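Speaker notes — Decanting, caps and the shared supply basket
Penalach household skills series, talk 4
Running length: 20 minutes plus questions

Slide 1. Title

Start on time. Say that the handout is by the door and that the slides follow its order. Mention that the session covers plastic bottles only. Glass and aerosols are in the Skamdale talk and have their own handout.

Slide 2. Scope

The subject is the small refillable bottle, meaning anything from travel size up to 400 ml. These hold shampoo, lotion, dish soap, hand soap and diluted cleaner. Most homes keep them in a basket on a shelf or a table, and most leaks start at the cap. Spend one minute here and move on.

Slide 3. Parts of a closure

Go through the terms once, slowly, as the audience will need them later.

Neck: the threaded part of the bottle.
Collar: the ring that turns on the neck.
Cap: the part that closes the opening. On some bottles the cap and collar are one piece.
Liner: the thin disk inside the cap. Often missing on old bottles.

Hand the sample liners around at this point. Ask for them back before slide 6.

Slide 4. Holding the bottle

Soft plastic deforms under grip. If the bottle is squeezed near the top while the cap is turned, the contents rise into the neck and come out as soon as the thread releases. The holding hand goes on the lower body with light pressure from the thumb. The other hand turns the collar or cap with the fingertips. Keep the bottle upright and low over the table, so that a slip costs a short drop.
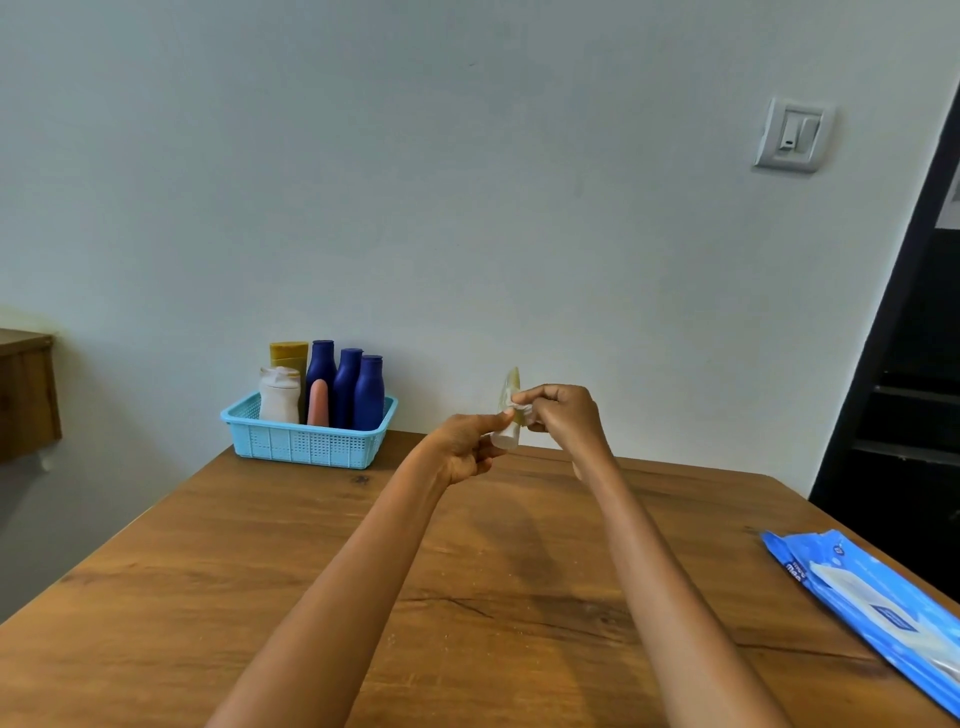 Turn in one slow movement, then stop and let the pressure equalize. Continue until the thread is free. A cap that will not start should be run under warm water for a minute and dried before the second attempt. Do not use pliers. They crack the collar, and a cracked collar will look closed when it isn't.

Allow time for questions on left-handed grip. The answer is to mirror the position. The direction of the thread does not change.

Slide 5. Filling

Rinse the bottle, shake it out and leave it upside down until dry. Residual water thins lotion and shortens the life of most soaps. Fill to the shoulder, never to the neck. On a 100 ml travel bottle that leaves enough air for a change in temperature or altitude.

Thick products need a wide funnel and patience. Tap the base on a folded cloth to settle the contents. Wipe the thread before closing — dried soap on the thread is the most common cause of a cap that seizes.

Do not top up one product with another. Do not mix cleaners under any circumstances. Repeat this sentence.

Slide 6. Labels

Write the product and the month of filling. "March" is sufficient. Put the label on the body, clear of the place where the hand grips it. Paper labels fail in bathrooms; use plastic tape and a permanent marker. If an old printed label can no longer be read, remove it and write a new one.

Collect the liners.

Slide 7. The basket

A perforated plastic basket is preferred to a solid box. Drips drain, air reaches the bases, and the whole thing can be rinsed in a sink. Set it on a tray if the surface underneath is wood. Push it to the back of the table to leave the front clear for work.

Tall bottles go to the rear and short ones to the front. All of them stand upright. Keep personal care and cleaning products in separate baskets, even when space is tight.

Slide 8. Results from the Altıntaş sessions

Participants brought in bottles that leaked. Of the set examined, 11 had a missing liner and needed no other repair. Read the figure and do not extrapolate from it. The sample was small and self-selected.

Slide 9. Replacement parts

Measure the outside of the neck before ordering. The Sellus sizing card is on the last page of the handout. Print it at full scale and check it against a ruler.

Questions. Leave slide 3 on the screen.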